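4.2 Cleaning practice and surface residue

Participating households in Oakley and Delon kept a cleaning diary for five weeks. Of the 164 diaries returned, 60 came from homes where at least one person worked from a desk or table for most of the day. We treated these homes as a separate group, as the work surface was often also the place where meals were eaten.

Diary entries were short. Most gave the surface, the product used and the time of day. Wiping after the evening meal was the most common entry in both towns. Morning wiping was less common in Delon, where more of the participants left home early. Entries for desks were scarce in the first week and became more regular after the reminder letter went out. We can't say whether people cleaned more often after the letter or just wrote it down more often.

Residue was sampled with a pre-moistened swab drawn across a fixed area in two directions. Swabs were sealed, labelled and taken to the Corent laboratory the same day. Kitchen benches were sampled beside the sink, and tables near the seat used most often. Where a tablecloth or mat was in use, it was lifted and the surface underneath was sampled -- this differs from the Ondeo survey, which swabbed whatever was on top.

Surface colour was recorded as light, mid or dark. Light surfaces were wiped more often than dark ones in both towns, and the difference remained when homes with young children were left out. Several participants wrote that crumbs and rings were easier to see on a light table (Figure 5).

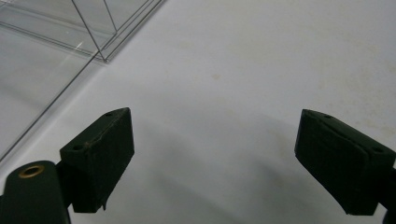
Figure 5. Pale tabletop, recorded as "light".

Residue readings did not follow the same pattern. Light tables were wiped more often, but their readings were no lower than those from mid-coloured tables. One likely reason is the cloth. Diaries that mentioned a reused cloth came mostly from homes with frequent wiping, and a damp cloth left by the sink may put back much of what it takes off. The diary form had no separate line for cloths, so this information is incomplete.

Finish was harder to classify than colour. Field staff disagreed on matte and satin in the pilot, and the two categories were merged before the main round. The merged category is used in Section 4.3.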